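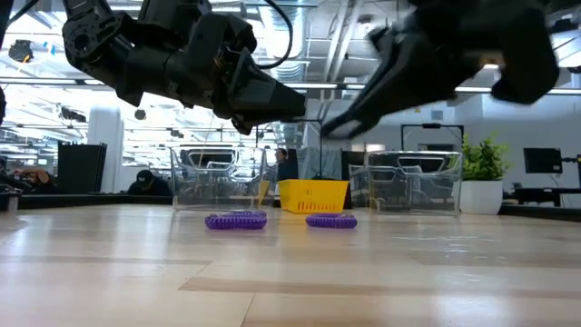 Bench Systems Working Group
Minutes of the review meeting on the Kernard two-arm sorting kit

Held May 9, 2020
Product under review: Kernard two-arm kit, supplied by Prella, with Magsi task software
Next meeting: to be set once the revised quote is in

1. Minutes of the April meeting

Accepted with one correction. Item 4 said the group had "agreed to trial" the kit. It had agreed to look at a trial. The wording has been changed and Prella has been told, as their last email quoted the line back to us.

2. What is on offer

The offer was read out. Prella proposes a lease of two arms with parallel grippers, mounting hardware, the Magsi licence and remote support during business hours. The task quoted for is cord sorting: purple coiled cords picked off a tabletop and placed in bins. The brochure calls this "turnkey small-goods handling." Members asked what the small goods were, other than cords. The brochure does not say.

Lease is $1,058 a month for the pair. Set-up is charged separately and the figure was left blank in the copy we received.

The bins and basket are not part of the kit. Two clear bins with a yellow basket between them is the layout Prella recommends. It was noted that the yellow basket is lower than the bins and that our own totes are taller than either. Prella to be asked whether the arms clear a tall tote without being remounted, and who pays for the remounting.

3. Demonstration

Members who attended the demonstration reported back. Opinions differed on how much had been learned.

The arms move quickly when nothing is in the grippers. With a cord held they slow down a good deal. The demonstrator put this down to a default setting. It was asked why the default had not been changed for a sales demonstration, and no clear answer was recorded.

The cords were laid out flat and a short distance apart, one to each gripper. Ours arrive in a carton, tangled, usually with a twist tie through the lot. A request to see the kit handle a tangle was met with an offer to come back to us. The group regards this as the main question and would like it dealt with before any other.

One member felt this was too hard on the supplier, and said that a coiled cord is an awkward item to grip at all, being springy and mostly air. The point was accepted. It was also said that we would not be paying by the month for something because it was difficult.

Glare off the tabletop was raised. The table used was a light wood-grain one under long ceiling lights and there were bright streaks on it. Prella says the Magsi software is "tolerant of ambient conditions." Our packing room has a west window. Request a written statement of what light levels the software has been tested at.

4. Test figures

Prella supplied one sheet of results. It lists 185 attempted picks and 80 per cent placed in the correct container. The sheet does not say:

whether a dropped cord counts as an attempt
whether a person reset the cords between picks
how long the run took
whether both arms were running for all of it

Without the third item there is no rate, and without a rate the savings table on the back of the brochure cannot be checked. The savings table assumes an unattended shift. At the placement figure given, one cord in five needs picking up by someone, who would then be attending.

Agreed that the sheet not be circulated outside this group until the gaps are filled.

5. Comparison with Bisitz

The Bisitz unit was looked at briefly. It is a single arm, slower, sold outright. It has no remote support, which some thought a drawback and others did not. The group was reminded that we have had no demonstration of it and that its brochure is no more forthcoming than the other one.

A suggestion that we compare both against a sloped chute and a casual for the busy weeks was minuted at the mover's request. Seconded, carried.

6. Safety and floor space

Both arms reach over the same stretch of table. The manual asks for a marked keep-out area but gives its dimensions for a single arm only. Facilities will not sign off without the drawing for the pair. The same drawing is needed to work out whether the table fits beside the label printer or whether the printer moves again. There was little appetite for moving the printer again.

The emergency stop arrangement was discussed. The kit comes with one button. The group wants 2, one at each end of the table, and wants them in the quoted price.

7. Contract terms

Minimum term is not stated. The licence renews automatically. Support hours are given in the supplier's time zone, and would finish before our afternoon run starts. Clause on "performance improvements delivered by update" was read twice. It was not clear to anyone present whether updates could be declined.

8. Decision

Motion to proceed to a paid trial: lost.

Motion to invite Prella to run the kit on our own cartons, in our own packing room, at their cost, with a member of this group keeping the tally: carried, one abstention.

9. Actions

Write to Prella with the questions under items 2, 3, 4 and 6. Secretary.
Obtain set-up charge and minimum term in writing. Purchasing.
Put aside three unopened cartons of cords for the run. Packing room. Leave the twist ties on.
Ask Bisitz for a demonstration date. Secretary.
Cost the chute. Workshop.

10. Other business

The kettle in the meeting room has been tagged out. Bring a thermos until it is replaced.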